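**The long way down to Hemomcombe**

The old mule road into Hemomcombe drops 1,101 feet in 31 switchbacks, and until the 1950s it was how the mail came in. Parvathi Murthy walks it most weeks in summer to check the drains. When they clog, the road washes out, and a repair takes the county months.

She keeps a notebook of each slide. The worst came one November, when 54 yards of wall went into the creek and the town had no road until spring.

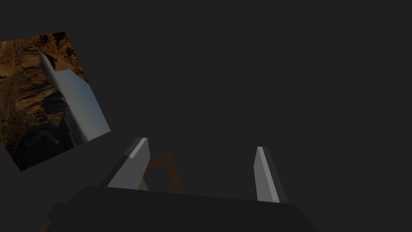
Balakrishnan Sastry rebuilt most of that stretch by hand. He used the same stone – hauled back up by winch – and no mortar. Over 500 hikers signed the trail book last year, and the bakery now opens at six for them.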